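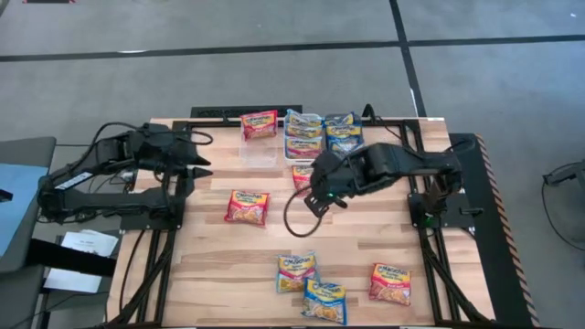 Packets of Maruchan ramen on a wooden tabletop, with a robot arm on either side.

Brurus brings back its two-person trail tent with a lighter pole set

29 February 2024

Brurus will put its two-person backpacking tent, the Hakarden, back on sale in July, the company said in a notice to dealers. The tent was dropped from the catalog after complaints about its poles, and the new version comes with a different pole set, a longer rain fly and a changed door.

The old Hakarden used one long ridge pole that ran from the head of the tent to the foot. Owners reported that the middle joint could split if the tent was pitched on uneven ground and the fly was pulled tight. The new tent has two shorter poles that cross above the door. Each pole folds down to 15 inches, so the packed tent will fit across the bottom of most backpacks.

"The ridge pole looked good and it was quick to put up, but it put too much strain on one joint," said Gunnel Kvam, who runs tent design at Brurus. "We tried a thicker pole first. It was too heavy, so we went back and changed the shape."

The floor is 82 inches long, the same as before. Kvam said the company had looked at making it shorter to save weight but decided against it after hearing from taller hikers. The tent weighs 3 pounds with stakes and guy lines left out of the count. Those go in a separate bag, which is attached to the main sack with a loop.

The rain fly now reaches almost to the ground on both sides. On the old tent it stopped well above the floor seam, and wind could push rain in under the edge. A vent near the top can be propped open from inside. The door opens to the left only. Brurus said a second door was left out to hold down the weight and the price.

The fabric is made by Lehtinen, which also supplied the first version. It comes in dark green and sand. The red that was offered before will not return.

Eetu Eskola, who sells camping gear at a shop in Braltthorpe, said customers still ask for the old model and some have been buying used ones. He has pitched an early sample of the new tent in the yard behind the shop.

"It takes a little longer to set up because you have to get the crossing right," Eskola said. "Once it's up it stands without stakes, and the old one never did that. I would still stake it."

Eskola said he would have liked more pockets. The sample had one at the head end and a small loop for a lamp.

Owners of the first Hakarden will be able to buy a repair sleeve for the ridge pole. The new poles do not fit the old tent. Raquel Carrilho, who handles service for Brurus, said anyone with a split joint should stop using the pole and send it in with the name of the shop where the tent was bought. A receipt is helpful but not required.

"Please don't tape it and take it out again," Carrilho said. "Tape holds for a night or so and then you have a sharp end next to the fly."

The repair sleeves are available now through dealers. A footprint, sold separately, will arrive at the same time as the tent. Brurus has not set a final price for either one and said dealers will get a list before orders open.

A larger version with the same crossed poles is being tested, Kvam said, but no sale date has been chosen.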